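Section 6. First Recording with the Zetcombe Hand Unit Pair

Before you start this section, both hand units should be charged and paired to the base station as described in Section 5. If the status light on either unit is still blinking, go back and finish pairing. Recording with one unit unpaired produces a session that cannot be repaired later in Skurdale.

6.1 Fit the marker cube

1. Turn the hand unit off.
2. Slide the cube onto the top mount with the arrow on its base pointing toward the jaw.
3. Press down until the latch clicks. Pull up lightly. The cube must not rock.
4. Wipe the printed faces with a dry cloth. Do not use alcohol or glass cleaner.

Note: Each cube is matched to one hand unit. The last digits of the serial number are printed under the cube and inside the battery door. If they differ, swap the cubes before going on.

6.2 Put on the head camera

1. Loosen the band and place it just above the ears.
2. Tilt the camera down until both jaws show in the Skurdale preview when you hold the hand units at chest height.
3. Tighten the band. Shake your head once. If the preview shifts, tighten again.

6.3 Choose and prepare the work area

Cabinets, shelves, counters and tables all work well. Keep the base station within 6 meters with no metal door between it and the operator. Even room light is best. Strong sun on a cube can wash out the pattern and cause tracking loss.

For cabinet tasks, open and close each door by hand first and check that it does not strike a cube. Doors that lift upward need extra room above the wrist. With two operators, agree on who reaches in first.

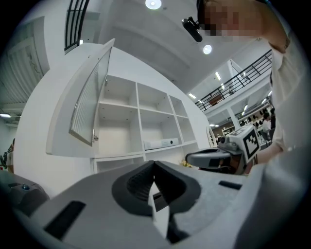 Figure 6-2. Working at a wall cabinet with the door raised, seen from a hand unit. The second unit, with its marker cube, is at right.

6.4 Record a task

1. Hold the hand units in the start position, jaws open, and stay still until you hear two short tones.
2. Say the task name or pick it from the list in Skurdale.
3. Start the recording from the Skurdale screen.
4. Do the task at normal speed. Let the jaw close fully on an object before you lift.
5. Return to the start position and stop the recording.

Each hand unit stores up to 1000 clips. When memory is full, the unit gives one long tone and will not start a new clip until files are moved to the base station.

CAUTION: Keep fingers, hair and loose sleeves out of the jaw. The spring can pinch.

CAUTION: Do not lift glass, knives or containers of hot liquid with the hand units.

6.5 If tracking drops out

Error 687 means a cube was out of view too long. Turn the wrist so that at least one printed face points toward the head camera, then repeat the clip.

Error 2774 means the cube and hand unit do not match. See the note in 6.1.

If either error comes back after a restart, export the session log and attach it to your support request.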